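3/22/18. Hirnlow kitchen arm, review unit, day 3.

The Skindari software finally took its licence key, on the fourth go. Snacks and clutter today.

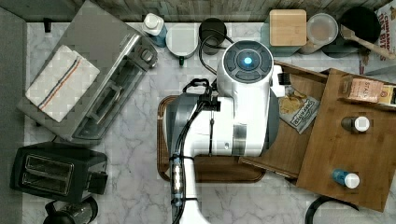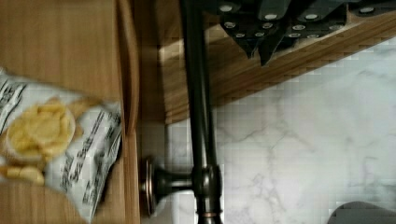 Second one is the wrist view, crisps by the tap.

Reading time: 1 min

Hirnlow's leaflet says "any worktop, no tidying". We took them at their word. Marble is a pain for the depth sensor, same grumble as the Ferraro unit last July.

Crinkly bags still the worst. Grip force set to 13, manual suggests 3, manual has clearly never met a crisp. Open bags need their own setting, ask Dustaveck if the soft fingertips fit this wrist.

Price as quoted is 3289, plus 500 for "onboarding", meaning a phone call. Would not pay the 500.

To do: re-route the cables, log the blue light codes, buy more crisps (for science).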